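Bench notebook, Cliller grippers, June

Pads again. Adom Sulemana flagged it first, by dropping a key four times in a row and then blaming the key. I took the key's side. The foam on the right finger is shedding along the bottom, and the left one has started to lift from its block at the top rim. We are past the stage where you can call it "broken in."

Log says this pair has done 2,077 grasps. The last pair was retired at 1,453 and we all agreed at the time that was a bit cautious. I withdraw my remark about it.

What bothers me more is how it failed. The slip rate crept up for nearly 100 grasps and the width reading stayed perfectly happy throughout, because a finger closing on torn foam reports the same number as a finger closing on something useful. So the log has a nice long run of "successful" grips, some of which ended on the floor. Cecilia Annan is going back through the Driltow session to mark which ones to throw out. She has not thanked me for asking.
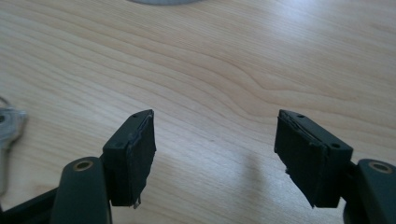
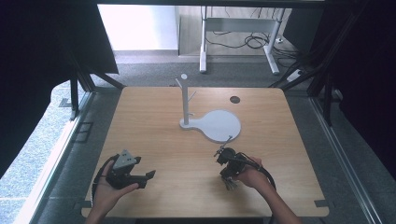
Tried the cheap fix first. Contact glue under the lifted edge, clamp, lunch. It held for 9 grasps, then let go on the tenth with a small sound I can only describe as smug. Cutting new pads from the Rultthorpe sheet instead. It's a little thicker, so zero the jaw width again after fitting or every reading will be off and we'll get to do this page twice.

Also for whoever is next on the bench: check for crumbs of foam in the pivots. Adom found one in the old pair and it explained a month of squeaking that I had put down to Giraldo's bushings. I owe them a politer email.

To do: pad check at every 100 grasps, by eye, with the jaws open. Order more sheet. Find the good scissors.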